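Textile Care and Handling - Unit 4 handout
Canvas bags: construction, packing and storage
Hundbridge Campus, Room 8

Read before the practical. Bring the worksheet from Unit 3, as the fibre table on the back is used again.

4.1 Scope

This unit covers soft bags made from plain-weave cotton canvas, with or without a zip, and the folded textiles normally carried in them. Rigid cases and padded bags are dealt with in Unit 6. Webbing is mentioned only where it affects the bag body.

4.2 Terms

Body: the main panels, front and back, including any gusset.
Strap: a flat length of material sewn to the body. A strap may continue into the handle or stop at it.
Handle loop: the part of the strap that stands free of the body.
Zip tape: the woven strip on each side of the teeth.
Pull: the tab attached to the slider.
Fill: whatever is inside. In this unit the fill is always cloth.

Students often write "handle" for the whole strap. In the written test the two are marked separately.

4.3 How canvas behaves

Canvas has no stretch to speak of along the warp and very little along the weft. On the bias it gives noticeably more. A bag hung by one handle therefore pulls out of square, and the distortion shows first at the corner under the loaded strap.

An empty or part-filled bag has no shape of its own. The lower panel sags, the seam lines stay fairly straight, and the slack cloth between them forms rounded folds. These are soft folds and will drop out under light tension. A crease that has been pressed under weight is a different matter - it may need steam, and on coated cloth it may never come out completely.

Finishes matter here. Straps are sometimes coated for wear while the body is left plain. The coated part bends in angles and reflects more light. The plain part bends in curves and looks matte. Where both occur on one bag, follow the care instructions for the coated part.
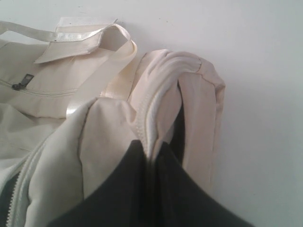 Colour is the other thing to record before handling. Undyed canvas runs from off-white to a warm ivory, and bleached cotton placed next to it will look cooler and brighter. Assess both under the same lamp. The Nukine lamp on the side bench is the reference for this course, and daylight from the window should be blocked.

4.4 Packing folded cloth

Fold to the width of the bag opening less two fingers each side. Roll the last third loosely, so that the outer edge is a rounded fold and no hard line is carried across the face of the cloth.

Place the heaviest piece first, flat against the back panel. Rolled pieces go in beside it with the fold facing up. White cloth goes in a cotton liner if the bag has a metal slider, as older sliders can mark.

Stop filling at 72 per cent of the bag's depth. Past that point the zip tape takes the load, and stitching fails along the tape well before the canvas shows wear. The 72 per cent mark is chalked on the Achterberg practice bags. On any other bag, measure it.

Close the zip with one hand holding the tape flat behind the slider. Do not lift the bag by the pull.

4.5 Storage

Store empty bags lying down, zip open, straps laid across the body without twisting. No more than 8 to a shelf. Leave the sides clear of the wall.

Relative humidity in the Urnell store is held under 60. Cotton that goes in damp will spot within days, so check the gusset seams by touch. They dry last.

4.6 Practical

Work in pairs. Each pair is issued one canvas bag and a set of white cotton pieces.

1. Record body, strap and zip on the worksheet.
2. Note finish and colour under the lamp.
3. Fold, roll and pack to the mark.
4. Close, lift by both handles, hold for 2 minutes.
5. Unpack and grade the creases from 1 (soft) to 5 (set).

Last term's class averaged 79 on this exercise. Most marks were lost at step 1, usually for leaving out the direction of the strap where it crosses the body.

4.7 Reading

Course reader, chapter on plain weaves, and the Achterberg care sheet (both sides). The section on dyed canvas can be left until Unit 5.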